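Teaching by Remote: Your Questions

Print this page | E-mail this page

Do I need to know how to code?
Nope! You hold the controllers, the arms copy your hands, and the session gets saved. Most people at our Widdale evenings are moving things around within 20 minutes.

Why start in a simulated kitchen?
You can bump the cabinets all day long and just hit reset. Rodrigo Fonseca builds ours, and he keeps adding new tile!
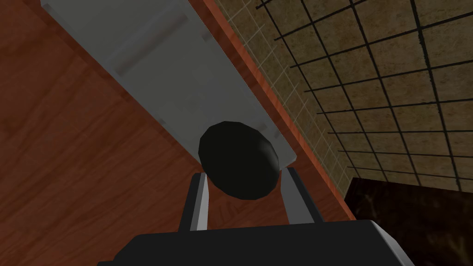
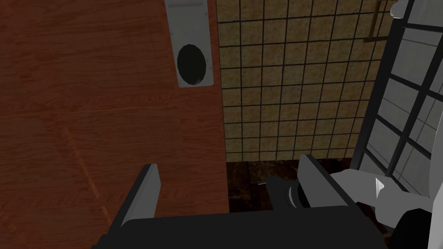
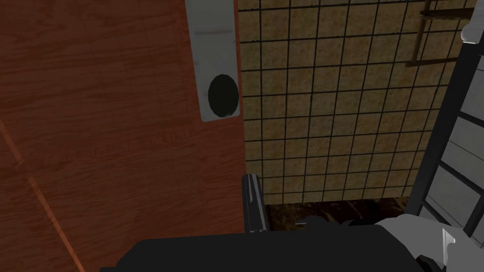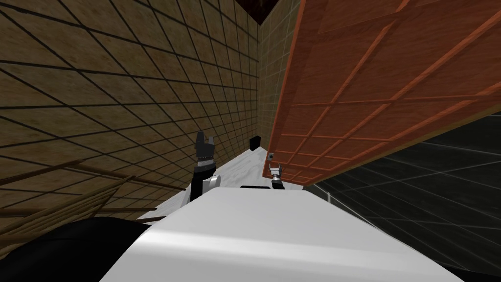
Simulated kitchen, gripper close-ups and, last, the wider view with both arms.

How many tries make a lesson?
We ask for 12 good runs of each task. Go slow near handles, and pause before you close the fingers.

What if I mess up halfway through?
Keep going if you can fix it. Recoveries are great teaching material (Wilma Michiels saves hers in their own folder). Otherwise, reset and start over.

Can I guide a real arm by hand?
Yes, at Pirkeldale, once you've done a session on screen. It's a blast.

We use cookies to remember your settings. OK

Contact | Copyright Ivetby | Back to top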